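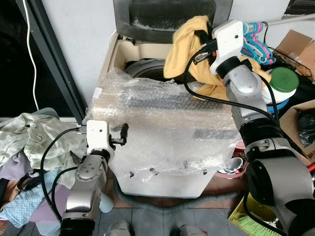 Laundry loading task: software working meeting
Minutes, July

Present: Nazanin Esfahani (chair), control, perception, planning, tooling (one each)
Apologies: Noncombe site
Started 14:10

1. Minutes of the previous meeting

Agreed with one correction. Under item 4, "wrist frame" should read "tool frame". The tooling lead will amend the copy on the shared drive.

2. Control

The arm controller on the Plestby branch now runs both arms from a single clock. The earlier build let the left and right trajectories drift apart when one arm was asked to hold still while the other moved. The hold command is now sent on every cycle.

The gripper force limit was discussed at length. Cloth bunches between the fingers and the position reading alone does not say whether anything is held. Control proposed using motor current together with finger position. Perception would prefer a check from the head camera after each close. Agreed to log both for the next 300 attempts and compare before choosing.

Soft stops near the lid hinge remain in place. The planner treats the raised lid as a fixed plate with a margin on each side. Control asked for the margin to be a parameter. Agreed.

3. Perception

Bubble wrap over the top and front of the washer continues to upset the depth estimate. Returns from it are patchy and the plane fit for the top panel tilts forward. Two options were put:

(a) mask the wrap by hand for this setup and fit the plane to the beige rim only;
(b) retrain the segmenter with transparent sheet as its own class.

Option (a) adopted for now. Option (b) needs labelled frames. Perception has 958 set aside from the Zodar recordings but has not checked how many show clear plastic over a light surface.

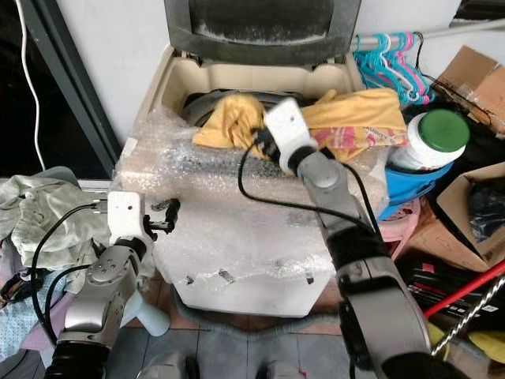
Cloth segmentation inside the drum opening was reviewed next. A plain cloth lying against a patterned one is sometimes split along the print, so the planner receives more pieces than exist. Merging by colour does not help with the pink and yellow print. Perception will try merging by depth edge first.

The chair asked whether hangers to the right of the machine should be kept in the collision map. They are thin, close to the path of the right arm and badly reconstructed. Agreed to replace them with one box-shaped keep-out volume, placed by hand at the start of each session. The hanging rod goes in the same volume.

4. Planning

The Kiani planner now accepts a "push down" step following release, with the fingers closed or part open. The contact point is taken from the highest cloth point within the rim. Planning noted that this picks the wrong point if a corner of cloth is lying over the rim, and will add a second rule for that case.

Elbow clearance on the right arm is tight when reaching the rear corner. Replanning takes some 3 seconds in the worst case, most of it spent on collision checks against the keep-out volumes. Planning to try coarser shapes for the forearm.

The drain hose on the floor is not modelled. It is below the reach of both arms in every stored plan. No action.

5. Tooling

The replay viewer drops messages if a log is opened while it is still being written. Fix is in review. Until it is merged, close the recorder first.

Tooling asked that log names carry the branch and the config hash. Control objected to the length. Settled on branch plus the first characters of the hash.

The nightly regression set stays at 100 episodes. Adding the two-arm cases would push the run past the start of the working day. The chair will ask Noncombe for time on their second server.

6. Actions

Control: log current and finger position on every close; expose lid margin as a parameter.
Perception: hand mask for the wrap; check the Zodar frames; depth-edge merge.
Planning: second rule for contact point; coarser forearm shapes.
Tooling: merge viewer fix; new log names; amend previous minutes.
N. Esfahani: server time at Noncombe.

7. Any other business

Planning asked for the simulated washer to be given the same lid angle as the real one. Tooling has the measurement and will update the model file.

Closed 15:25. Next meeting to be set once the force comparison is ready.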